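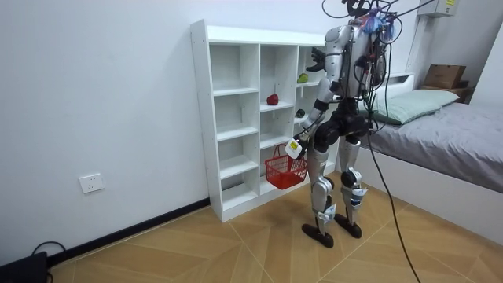 Room Fittings and Storage Group – workshop notebook

December 8, 2018

Continued with the white cube shelf today. I want to finish the notes before Puspita Setiawan takes over the page.

The unit stays against the back wall. I tried to think if it is better near the door, but the wall keeps it straight and I do not want to drill again. The compartments are open, so a thing put in the back corner is easy to forget. My proposal is that small items go to the front of each shelf. Fruit can stay in the upper cubbies. The red shopping basket is good for carrying things to the shelf and away from it, but it should not live on the floor, where one kicks it.

Order number for the extra panels is 1,534, from Hartono. They have not answered my letter from April, so I will write again.

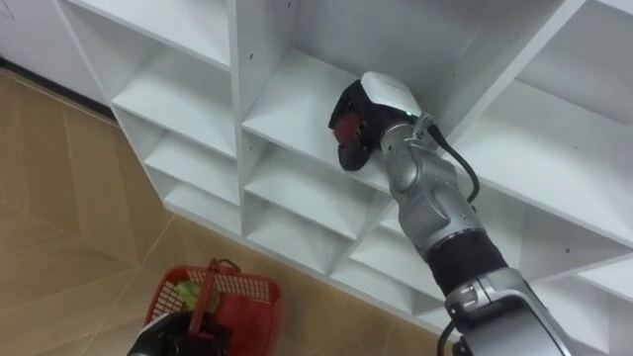

The screw holes in the panels are still open. I asked Kurnia for white caps and they offer a bag of 1,000, much too many for us. Drurkberg sells a bag of 77 and this should be enough, also with some lost ones. I have to measure the hole first – the last caps were too thin and fell out when I wiped the shelf.

Wiping: only a damp cloth, no spray. The spray leaves a sticky film in the corners and then dust stays there.

Floor: the Florideck sample card is in drawer 522. Please put it back after use.

Open points for Puspita: caps, panels, a hook for the basket. I think the hook should be on the side of the unit, but she may decide another place.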